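Bullar-Nakajima hand-held gripper comparison: README

Status: usable with care. Read the section on known problems before quoting any number from this set.

What this is

Recordings of people handling knitwear and other soft goods with hand-held grippers, made to compare two finger mounts. The Bullar mount is the older one. The Nakajima mount was sold to us as a cure for slipping on thick knits. We doubted that, and after 3519 recordings we still do.

The set was put together by the Skindora project and last changed on 18/06/2020. The folder called Hotel has nothing to do with hotels. It is the name of the recording station, and we have left it alone so that old scripts keep working.

What is in it

3519 recordings in all. Of these, 1297 have been checked by hand from start to finish. Another 700 were checked only at the moment of first contact. The rest have been through the automatic checks, which catch missing files and clock jumps and very little else.

Each recording has wide-angle video, a finger opening value and a gripper position. There is no force reading. Anyone who tells you they can get grip force out of the finger opening on a ribbed jumper should be asked how.

How the recordings are made

Both hands work at the same table, each with its own gripper, and the black cloth stays up behind. The coloured letters on the cloth give the position tracker something to hold on to. Whether they help as much as the station notes claim is an open question, as we never ran a proper test without them.

Soft items are started from a basket. A thick knit piled in a round basket is the case we trust least, because the cloth falls over the fingertips and the camera loses the contact point just when it matters.
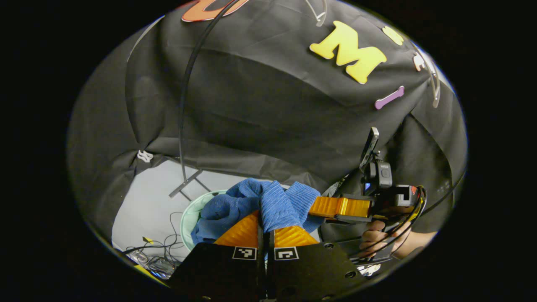

Known problems

- Fingertips hidden by cloth. The markers on the jaw plates usually stay in view and the opening value is still fine, but do not train a contact detector on these recordings and expect it to mean much.
- Cables. They wander into view, sometimes right across the background letters. Position jumps are more common in those stretches. We have not shown that one causes the other.
- Clock drift between left and right. Version 2 of the sync script reduces it. It does not remove it.
- Uneven split. The Bullar mount was used more in the early recordings, when people were still learning, so a plain success rate will flatter Nakajima.

What we would and would not claim

On folded towels we saw no difference worth reporting. On heavy knits the Nakajima mount looked a little better in the hand-checked part, and the gap shrank once beginners' recordings were taken out. Please do not cite this as proof that either mount is better.

Licence and changes

Free for research use. Keep this file with any copy. The next release is planned for September and will mark hidden fingertips per recording, if the labelling gets done.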